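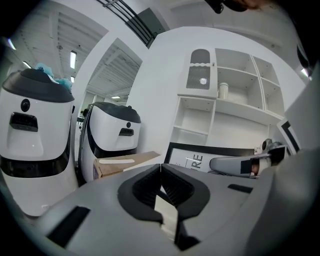
## Jornada de puertas abiertas: ¿qué conviene mirar en una demostración con pinzas de mano?

**marga_torno**

Coordino el módulo de automatización de un centro de formación profesional y llevo a 15 alumnos a la jornada de puertas abiertas de Clilton, en Girkdale. El programa incluye una demostración de manipulación de objetos domésticos con pinzas de mano y una charla sobre robots de servicio. La parte práctica dura 40 minutos, preguntas incluidas.

Mis dudas:

- ¿Qué deben observar los alumnos para que el informe posterior tenga contenido técnico?
- ¿Tiene sentido preguntar por los robots de servicio o es mejor centrarse en las pinzas?
- ¿Dejan probar el equipo?

El grupo conoce pinzas neumáticas industriales y programación básica de brazos. De captura de movimientos no han visto nada.

---

**Ruoxi Xu**

Estuve en la sesión de mayo. Copio la parte útil de mis notas. 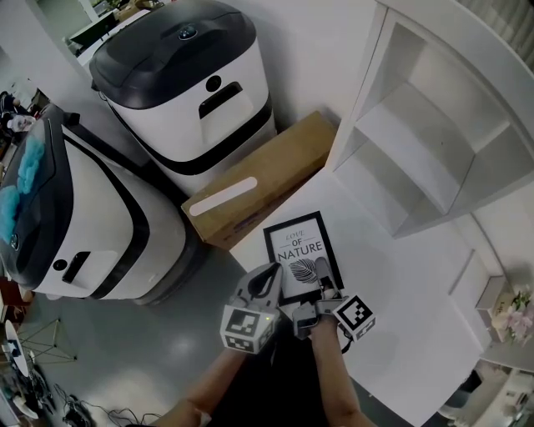 *Girkdale, mayo*

Tarea: manipulación de una lámina enmarcada sobre una mesa blanca, con una pinza en cada mano. El marco es negro y fino, con paspartú blanco y el texto «LOVE OF NATURE». Como pieza de ensayo es más exigente de lo que parece: plana, rígida y con poco canto por donde sujetarla.

Puntos que yo pediría en el informe:

1. **Punto de contacto.** Anotar dónde apoya cada dedo y si el operador busca el canto o la superficie. Con piezas planas, la aproximación condiciona todo lo demás.
2. **Coordinación de las dos manos.** Qué pinza sujeta, cuál empuja y en qué momento cambian de función.
3. **Marcadores.** Cada pinza lleva debajo un cubo blanco con patrones en blanco y negro. Conviene fijarse en qué caras quedan orientadas hacia fuera al girar la muñeca, y preguntar qué ocurre con la estimación de posición si se tapan varias a la vez.
4. **Almohadillas.** Son de goma negra, con la cara interior estriada. Pregunta por el desgaste y por el criterio de sustitución.

Sobre los robots de servicio: había dos, blancos, con la tapa oscura y forma de cubo alto redondeado. Yo dejaría esas preguntas para la charla - en la parte práctica el ponente contesta poco y se pierde tiempo.

Nos explicaron que en esa tarea habían registrado 200 repeticiones y que el objetivo era llegar a 600. Pide que aclaren si cuentan las fallidas. En mi sesión la respuesta fue ambigua.

En cuanto a probar el equipo, nos dejaron a dos personas al final, por orden de inscripción. Escribe antes a la organización si quieres que pase un alumno concreto.

---

**pbarral**

Fui a la de Murby, no a esa. Llevad calzado cerrado y llegad pronto, que el aparcamiento es pequeño.

---

**tecnico_moodley**

Añado dos cosas a lo de Ruoxi Xu.

Reparte los puntos de observación por parejas. Si todos apuntan todo, salen 15 informes iguales y ninguno con detalle. A una pareja le encargaría solo cronometrar - inicio de la aproximación, primer contacto, pieza suelta - y nada más.

La otra: comparad con la pinza neumática del taller. Mismo objeto plano, misma mesa, sin ventosa. Nosotros lo hicimos en Moodley a la vuelta y el ejercicio dio para dos clases. Tengo la plantilla de la tabla en una hoja de cálculo, la puedo subir si interesa.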